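Zindberg two-sided microfibre cloth: long-term review

Posted January 5, 2025
Filed under: Cleaning, Bedroom, Things I keep buying again

I have a drawer full of cleaning cloths and I like perhaps a quarter of them. The rest are the thin yellow sort that come in a bundle, go stiff after a few washes and end up under the sink with the shoe polish. So when I tell you that I have been getting properly excited about a purple cloth since November, please understand that I come to this with some experience!

The cloth in question is the Zindberg two-sided, the thick one, sold in packs of 2 or 4. I bought the pair first, from the Cisten shop near the station, and went back for the bigger pack within the month. They come in a few colours but I went straight for purple with the slate grey back, partly so that I'd never mix it up with the kitchen cloths (mine are all green) and partly because I just like purple.

What you get is a plush purple face, a grey face behind it, and a black edging that goes the whole way round. That edging is what sold me. My old cloths always went at the hem first, a loose thread here, a bit of curl there, and then one day you're dusting a shelf and the thread catches on a picture hook and off comes the picture. I've washed the Zindberg every week and the edging on all of mine is still flat and still attached.

I mostly use them upstairs. Bedroom dusting is a dull job and I do it in one go, starting with the wardrobe, then the window frame, then the low cabinet, with the cloth and a pack of tissues thrown on the bed so I'm not walking back and forth to fetch things.

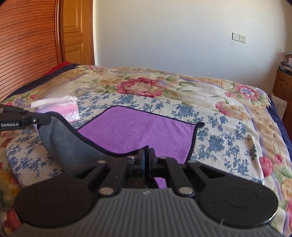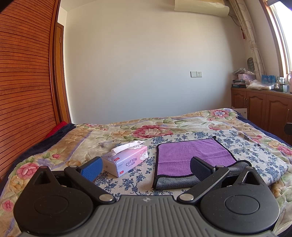

Photos: Ezeani Home Pages. Purple cloth in both; tissue pack reading "COTTON" in the second.

Wooden slats are the real test for any duster, and I've got plenty. The purple side is lovely on them. The pile gets down into the gaps, and if you fold the cloth in half and run the folded edge along each slat it comes away grey with fluff (very satisfying, I'm afraid I look every time). The grey side I keep for damp work: a quick rinse, a good hard wring, and then along the window sill and round the light switches with it barely moist. Follow up with the dry purple face and there are no smears on glass or on varnish.

It holds a lot of water, more than I expected, so do wring it harder than you think you need to. The first time I used it damp I left a puddle on the sill and had to mop it up with the tissues. Once it's soaked it is also heavy, and slow to dry if you just drop it over the side of the bath. Mine takes most of a day folded over a rail, and much less if I hang it opened right out.

Washing is easy enough. Forty degrees, no softener, and keep it away from towels. I ignored that last part once and spent an evening picking white bath towel lint out of purple pile. The colour did run a little on the first wash, so put it in with darks to begin with. After that, nothing.

I also tried the Prenditden version, which costs less and looks almost the same in the packet. It's fine! It is thinner, though, and the two sides feel identical to me, so you lose the business of having one face for dry and one for damp. If you only want something for the car it would do very well, and I've put mine in the boot for exactly that.

A few things I'd change. I'd like a hanging loop in one corner, because a cloth this thick doesn't sit well on a hook. I'd like a smaller size too, for bedside lamps and the tops of door frames, where the full cloth is a bit of a handful. And the label is stuck to the purple side with a glue that took some scrubbing to get off.

None of that has stopped me using them. I gave a pair to my sister and she has asked where to get more, and I've nearly emptied the drawer of the yellow ones.

Score: 8 out of ten. Add a loop and I'd go higher.

Good for: slatted furniture, window frames, glass, anything varnished
Less good for: tiny corners, people who want a cloth dry again by lunchtime
Bought with my own money from Cisten, packs of 2 and 4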